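Skindemeck Levels: community stage files for co-op play

README, February 2018

Hello, and thank you for downloading this pack! It holds 70 stages for Skindemeck, the two-to-four player co-op game about running a ferry café in bad weather, all of them made by people who play it and then tidied up by me. If you only want to play, copy the folder called stages into your Skindemeck folder, start the game and look under Extra Menus. The rest of this page is for people who like to know what they are getting (I always do).

What is in the pack

stages – one file per stage, plain text, safe to open and edit
scores – 3304 finished runs sent in by players up to the end of January
notes – my own scribbles on each stage, some much longer than others
old – 19 stages that were swapped out of the last pack, kept for anyone who was fond of them

Every stage has a short name, a player count, a time limit and a target score. The target is usually 800, which a relaxed pair can reach on most of the calmer crossings. The Femow stages are a good deal harder, as the deck tilts every time the bell rings and your soup goes with it – please don't start there with someone you hope to stay friends with.

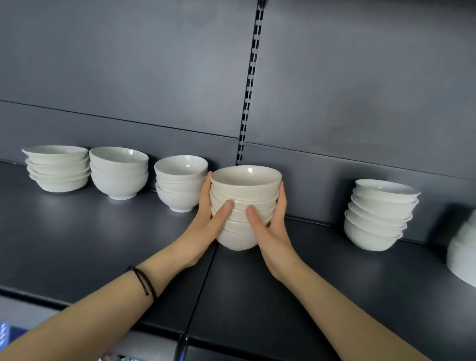 White bowls stacked along a dark grey shelf.

How the scores were gathered

Players sent in the small results file that the game writes after each run. I took out anything with a name in it, and runs that were left before the timer ended are not included. Scores from Qiu, the practice mode, are kept in a file of their own, because the timer there runs slower and it would be unfair to mix the two.

Do bear in mind that the people who send in scores tend to be the keen ones, so the averages are kinder to the stages than your own first evening may be. Three-player runs are also rather thin on the ground, and I would love more of them.

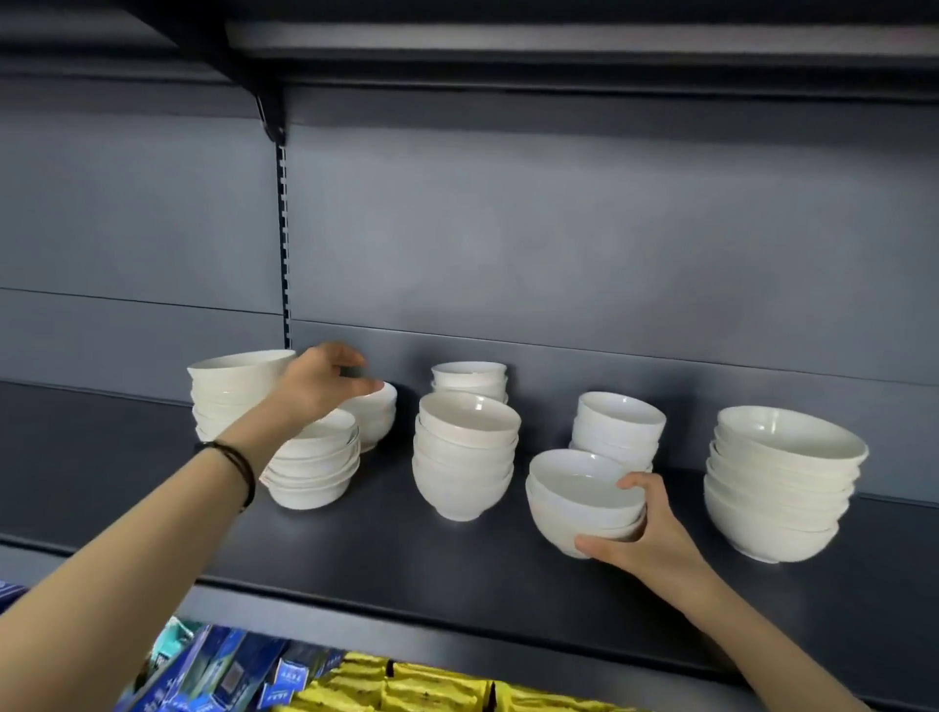 Hands on two of the bowl stacks.

Known problems

The Jitura stages can stick on the loading screen if you have two pads plugged in and one keyboard player. Unplug a pad, load the stage, then plug it back in. Stage names with accents show up as little squares on some machines, though they play perfectly well.

Using and sharing

You are welcome to change the stages, stream them and put them in packs of your own. A link back would be lovely. If you send me a new stage, please play it through to the end at least once with another person first, and tell me how many players you had in mind.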